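Rear-ended at a light, other driver's insurer wants a recorded statement. Do I have to?

Posted in Car Accidents & Claims by lolley_road_mom

Hi everyone! I've been reading this board for years and finally have something of my own to ask. I was stopped at the red light where Lolley Road meets the highway and got hit from behind hard enough to push me into the crosswalk. The other driver got a ticket for following too closely. I have a sore neck, one urgent care visit so far, and a car that's sitting at Goren Collision with the trunk folded up like a taco.

The other driver's insurance company called me 18 hours after the crash. Super friendly adjuster! She wants a recorded statement and says it'll "speed everything up." She also mentioned she could get me $400 right away for my trouble if I sign a form. My own insurer hasn't asked for anything except the basic report. Do I have to talk to her? And is the $400 thing normal?

Posted by pelier_paralegal

Great question, and good for you for asking before you picked up the phone again! I worked in a small injury practice in Pelier for 9 years (not a lawyer, so take this as general info) and this came up constantly.

In general you have no duty to give a recorded statement to the OTHER driver's insurer. You don't have a contract with them. You can be perfectly nice about it: "I'm not giving a recorded statement right now, please send me your questions in writing." Give them the date, the place, the names and the plate numbers, and stop there. Your own policy is a different animal. It almost certainly has a cooperation clause, so do answer your own company when they call, and answer truthfully.

About the $400, please read that form slowly. If it has the words "release" or "full and final settlement" anywhere on it, you'd probably be giving up your whole injury claim for the price of a couple of car payments. Necks can take a while to show what's wrong with them. I saw people sign in the first week and then get sent for an MRI a month later, and there was very little we could do for them.

Property damage can usually be settled separately from the injury part, so you don't have to wait on your neck to get the trunk fixed. Just make sure the paperwork says property damage only.

Posted by dk_rearview

dont sign anything. they did this to my brother. get a lawyer

Posted by shemweta_steve

Seconding nearly all of the long answer, it's terrific! I went through this exact thing in Shemweta last year, so let me add the stuff I wish I'd had on a sticky note.

Call the police records desk and ask for the crash report number. Mine took a bit over a week to show up, and the citation was listed right on it. Check your street names and the direction of travel too, they had me going the wrong way and fixed it when I brought it in!

Start a little notebook. Every appointment, every mile you drive to get there, every day you miss work. My job keeps me on my feet bending over a workbench all day, so I wrote down each job I had to hand off because I couldn't look down for more than a few minutes.
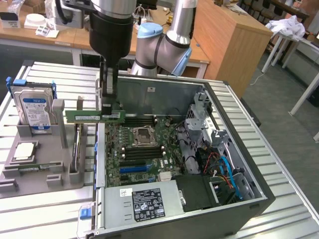

That notebook ended up being the best thing I did. When the adjuster asked how the injury affected my work, I had pages of it, with dates, and my boss wrote a short letter backing it up.

Look at your own policy for medical payments coverage, too. I had no idea I was paying for it, and it picked up my first round of physical therapy while the rest got sorted out. Some states have no-fault rules where your own insurer pays first no matter who caused the crash, so check which kind you live in.

Last one: there's a deadline to file a lawsuit and it varies by state. Lots of injury lawyers will do a first consultation free. Mine was roughly 30 minutes on the phone and I came away with a full page of notes. Hope your neck feels better soon, and let us know what Goren says about the trunk!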